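Shuttlecock

Contents: Names, Parts, Feather or plastic, Speed, Storage, Games that use one

A shuttlecock is the thing you hit in badminton. Most of us who play just say shuttle, and plenty of people call it a birdie, which I did too until I joined a club and got teased out of it. I've been keeping this page going for a while now, so forgive me if it wanders (it's my page and I like the wandering parts!).

Names

The "shuttle" bit comes from the way it goes back and forth, like the shuttle on a loom. The "cock" bit is usually put down to the feathers. My friend Uldis Eglītis tells me I should cover every language on earth here, and I'm not going to do that, Uldis.

Parts

There's a rounded base, traditionally cork with a thin covering, and a skirt that flares out from it. A feather shuttle has 16 feathers, normally goose or duck, and they overlap all the way around and get tied and glued so they stay put. The whole thing weighs next to nothing, around five grams. Because the base is so much heavier than the skirt, it always flips around and flies base first, however badly you hit it. I find that very comforting.

Feather or plastic

People get heated about this one. Feathers slow down sharply at the end of their flight and drop steeply, and once you're used to that it's hard to go back. They also break. In a hard doubles match you can go through a pile of them, and they aren't cheap. Plastic ones last much longer and they're fine for the yard, but they fly a bit differently and the drop isn't as steep. At our Ulwood club nights we play feathers on the first two courts and plastic on the rest, and everybody complains about whichever one they got.

Speed

Shuttles are sold in different speeds, and the right one depends on your hall. Warm air is thinner, so a shuttle flies farther in it, and the same goes for playing high up in the mountains. In August I want a slower shuttle than I do in winter. 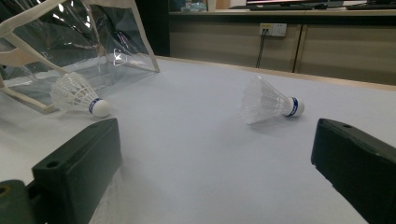

To test one, you stand at the back line and hit a full underhand stroke, and it should come down a little short of the back line at the other end. Samuele Valentini does this before every match and takes forever over it.

Storage

Feathers dry out and get brittle. Lots of players steam them before a game, and I do it the lazy way, with the tube held over a kettle for a few seconds, then left overnight.

Games that use one

Badminton is the big one, obviously. Battledore and shuttlecock is the old parlor version, where two people just try to keep it in the air. Jianzi, from China, uses a weighted, feathered one that you kick. I tried it once in Pelholm and managed 5 kicks.

Last edited September 9, 2019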